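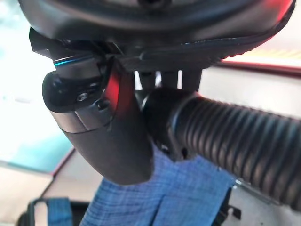 I've had the Eveo stovetop espresso pot for eight weeks now and I use it every morning, so I guess that makes me qualified to complain about it.

Good stuff first. The coffee is strong and hot and it tastes like the little cup I used to get at Baptiste before they raised their prices (twice!). I paid 70 dollars, which felt like a lot for a pot, but I was spending 25 a week on takeout coffee, so you can do the math on that one. It makes 3 small cups, or one big one if you're me.

Now the handle. It gets hot — like, grab-a-towel hot — if your burner is even a little too wide. My sister's old Tendik pot never did this. The lid is also loose and flops shut while you're pouring, which makes me jump every single time.

Cleaning is easy, just rinse and leave it open to dry. Don't use soap. I did once and tasted lemon for days.

Would I buy it again? Yeah, probably, but wait for a sale. The replacement seals are cheap and the Tendik ones don't fit, I tried.

Posted August 2022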